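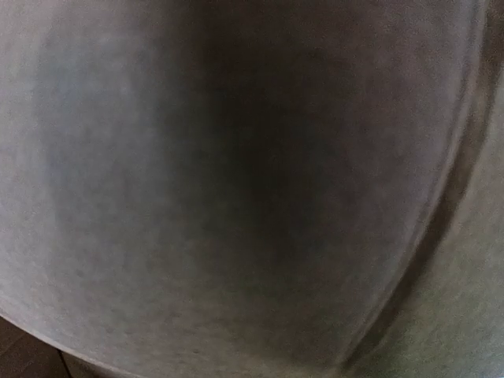

Home | Notebook | Glazes | Kiln log | Contact

09/11/2019 — Lundano workshop, glaze bench

Opened the kiln after breakfast with my coat still on, and what a nice surprise on the top shelf! The new batch of Skokeo ash glaze has settled down beautifully, no crawling at all on the small bowls, though the two tall jugs have run a bit at the foot and will want grinding (my fault, I was generous with the second coat). I'd sieved it twice and let it stand for 36 hours, and I do think the standing helped more than the sieving.

For whoever mixes next — the bucket marked Predard is the old recipe, please leave it be until I've tried it on the darker clay. I weighed out 351 g of ash for the new one and wrote it on the lid in pencil, which has already started to rub off, so it's here as well. The soak at the top was 30 minutes.

Still to do: wash the bats, order more wax, ring Szewczyk again about the shelf props.

2 comments | 5 shares

Contact the workshop | Back to top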